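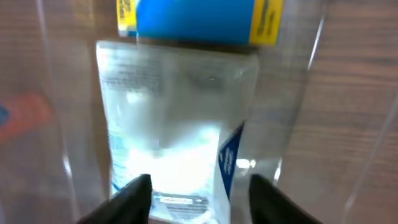

Clear pouch, small print, navy triangle

I finally started on the snack drawer. My rule now is that I read the back of every packet before it goes away, and anything past its date goes in the bin. Stella gave me a box of odds and ends in October and I'd never sorted it – most of it was still fine.

Shiny packets are a pain to read under the kitchen light, so I tilt them until the glare moves off the print.

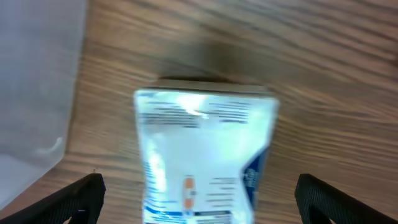
Do opened packets go back in the drawer?
Only with a peg on them, and they sit at the front so they get eaten first.

Next up is the tea shelf, which is worse.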